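4.2 Collecting demonstrations in a lived-in kitchen

I'll start with the part of the project I was most nervous about, because it's also the part people email us about. We wanted the policy to learn from a kitchen that somebody really uses, with all the glare and clutter that comes with that. Our lab mockup at Condby had flat gray walls and lights we could dim from a laptop, and every policy we trained there fell over the minute we took it anywhere with a window. So we moved the whole thing to the Grestia house, put the arm at the counter, and started over.

The task family is small on purpose. We call it "bowl and oven," and it covers picking up a light plastic bowl, moving it to or from an appliance, and letting go of it without a drop. Abilio Paredes did most of the teleoperation, and I did the rest (badly at first, as my early logs will tell you!). Between us we recorded 2,025 demonstrations, and after filtering out the ones with dropped camera packets or operator restarts we kept 510 for the held-out set and trained on what remained.

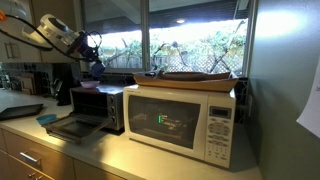

Figure 3. Arm over the kitchen counter, with the lavender bowl on top of the toaster oven and the oven door open.

We didn't fix the start pose between episodes. The operator parked the arm wherever felt comfortable, nudged the objects a bit, and went again. Matúš Krajčí argued for a proper randomization script with sampled object positions, and he had a point, but the script kept asking for placements that no person would ever choose. Human nudging gave us a lopsided but sensible spread. The downside is that we can't report a clean coverage number for it, and one of our reviewers at the Stoltlow workshop was pretty unhappy about that. Fair enough.

We also left the daylight alone. Sessions ran from early morning to late afternoon, and the exposure on the fixed camera was set to auto the whole time. I'd planned to lock it, then forgot for the first batch -- and by the time I noticed, the early data looked good enough that we kept going the same way.

4.3 What the wrist view buys us

The policy takes two image streams, one from a fixed camera and one from the wrist, plus joint positions. Each stream gets its own encoder, and the features are joined right before the action head. We predict chunks of five actions and replan after every chunk. Longer chunks made smoother motion but sloppier releases, and I'd take a jerky arm over a bowl on the floor any day. 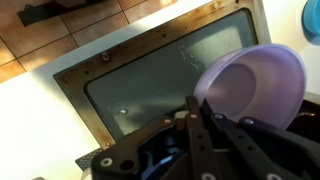 Figure 4. Wrist view with the bowl in the gripper.

Our main ablation drops the wrist stream and retrains from scratch with everything else the same. Success on the held-out starts fell to 62 percent, and when I went through the failures by hand, most of them were grasps that closed a little too high or too low on the bowl. I think the reason is easy to see up close. The fingers hold the bowl by its lower edge, and the walls are thin enough that light comes right through them, so the strongest cues are the rim and the darker ring where the sides curve in toward the bottom. From the fixed camera those cues shrink to almost nothing. We tried feeding the fixed stream at a higher resolution to make up for it, and that helped some, but training slowed to a crawl and the releases were still worse.

The other thing we checked was whether the wrist encoder was just memorizing backgrounds. Following the McGrath masking procedure, we blanked everything outside a rough outline of the gripper and the object, then reran the same held-out starts. Performance dipped a little, mostly on approach, and the grasps themselves barely changed. The masked runs are listed separately in the appendix, with the per-start results next to the unmasked ones.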